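Keeping the Stillasgate Unit Running

Leidy Valderrama looks after one machine. It is a two-armed mobile unit that her employer, Garnel, put to work on household chores at the Stillasgate site, and she has been responsible for it since January. Before that she serviced packaging lines at Montoya.

"On a line, the part comes to you the same way every time," she said. "With laundry, no two pickups are alike. Most of what I do is keep the arms honest so the software has a chance."

Her shift starts at 6:30 a.m. with the unit on its stand. She wipes the head camera lens, checks the cable loops at both shoulders and runs each wrist through its full travel by hand with the brakes released. She is feeling for a catch or a gritty spot. Then she powers up and lets the arms home themselves.

The log on the day we spoke showed 2,426 hours on the base and 921 on the left wrist, which was replaced last year. The right wrist is original.

"The right one runs a little warm," Valderrama said. "I write the temperature down every morning. If it climbs 5 degrees over the week, I pull the cover and look at the grease."

Calibration comes next. She clamps a printed target to a bench and has the unit look at it from several heights, then touches the corners with each hand. If the two hands disagree, she redoes the left one first. Jhosep Salazar, who wrote the calibration routine, told her to start there and she has stuck with it.

The job that gives her the most trouble is carrying a soft tub. A rigid bin holds its shape, so an error between the hands shows up right away as force at the wrists. A flexible one bends and hides it.
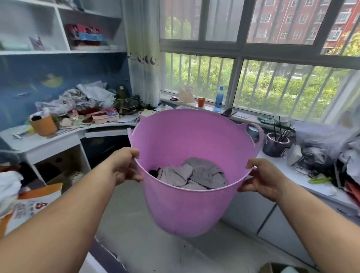

"You can be off by a finger's width and the tub just goes oval," she said. "Everything reads fine until somebody puts weight in it." She now checks the carry with one garment in the bottom, then with a full load, and compares the two force traces.

Small rooms add to the work. Clutter near the arms means slower speed limits, and she sets those herself for each room. Socorro Cuadros signs off on the numbers before the unit is released.

Spare parts come from Gevonlow. Valderrama keeps a set of finger pads and one elbow belt on the shelf. She would like a second belt.

"I've asked," she said. "The last one took long enough that I had it written on the board."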